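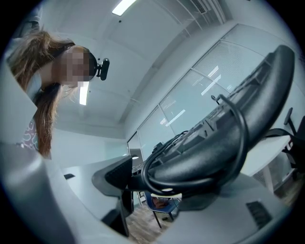
So I spent most of Sunday with a spreadsheet and a pot of coffee, trying to work out what a second handheld gripper setup is going to cost us. Fun weekend, I know!

The gripper itself is the easy part. We've been using the Vurex one and I like it, so I'd happily get another. What always gets me is the little stuff. Last time I budgeted for the big box and then spent weeks ordering cables, mounts, spare finger pads and a case that closed properly (the first one didn't, and yes, I kept it anyway).

This time I'm putting in $300 just for bits and pieces. The finger pads from Farkenov come to $76 a set and I want 2 sets on the shelf before we start, not after we've worn through the first one. Then there's the head camera. I went back and forth on this for ages. Shakya has a nicer strap, but the one we already have fits our mounts, and I really don't want to own two kinds of everything. Same kind again, done.

Storage is where I'm still stuck. Office sessions fill up drives faster than the kitchen ones did, mostly because there's so much on a desk to pick up and move – keyboards, cables, mugs, you name it – and people just keep going. I've penciled in three drives and I have a feeling I'll be back for more by September.

Oh, and chargers! Please put chargers in your budget. I left them off Tiditum, our last project, and we spent the whole thing swapping one back and forth between desks.

Next job is getting a proper quote with shipping on it. If you've bought drives in bulk lately and liked the place you got them from, leave me a comment.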